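December 20, 2019
Listening room notebook – chorus recognition study, second round

Finished the last of the clip preparation this morning. The set now stands at 900 clips, all cut from the Plonddale song library. Of those, 637 are choruses and the rest are verses or bridges. Anderson Fontes did the cutting for the newer half and his fades are tidier than mine. I have gone back and redone my worst ones so that the two halves match.

Question for this round is the same as in March: how short can a piece of a pop song be before people stop being able to say whether it is the chorus? In the first round we used clips of two seconds and up, and almost everyone did well, so we learned very little. This time the shortest are half a second.

Levels
All clips matched for loudness with the Cliketti meter. The older recordings came up quiet and needed a fair bit of gain, which brings the tape hiss up with them. I left the hiss alone. Taking it off made the cymbals sound like paper, and listeners would notice that before they noticed the song. One clip (number 372) still clips on the first beat whatever I do to it. Marked for removal, then put back after checking the original, which is distorted in the same place.

Headphones
Left channel on the Maddocks pair dropped out twice during the pilot. Wiggled the plug, came back. Swapped the cable and ran the sweep again, no dropouts in twenty minutes. Old cable is in the drawer with tape round it. Please don't put it back in use.

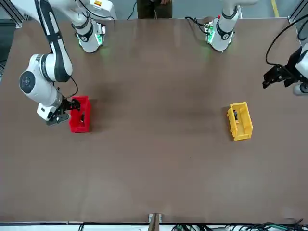
Pilot results so far
Four listeners, one sitting each. At two seconds they were nearly always right. At one second still good, apart from the slow ballads. At half a second it falls apart for three of them, but the fourth was hardly bothered. She plays in a wedding band and says she listens for backing vocals and doubled guitars, and ignores the tune. Worth adding a question about playing experience to the form.

The wrong answers are not spread evenly. 138 was called a chorus by all four and it is a verse – a loud one, full drums, two voices in harmony. I suspect people are mostly answering 'is this loud and busy?' and we are scoring it as 'is this the chorus?'. Matching the overall loudness doesn't help with that, as a busy clip still sounds busy at the same level.

Anderson suggested a control set of loud verses and quiet choruses. I agree. It means another trawl through Plonddale, and quiet choruses are hard to find in anything after the eighties. He has a few in mind from the Justitz compilation, if the licence covers short extracts. He will write and ask.

To do
– Playing experience question on the form
– Chase the Justitz licence
– Random order: check that the same song can't come up twice running (it did, for listener two)
– Longer break at the halfway point, two people asked for it
– Back up the clip folder before anyone renames anything

Main sessions can't start until the control set is in. Leaving the booth set up as it is, gain knob at the pencil mark.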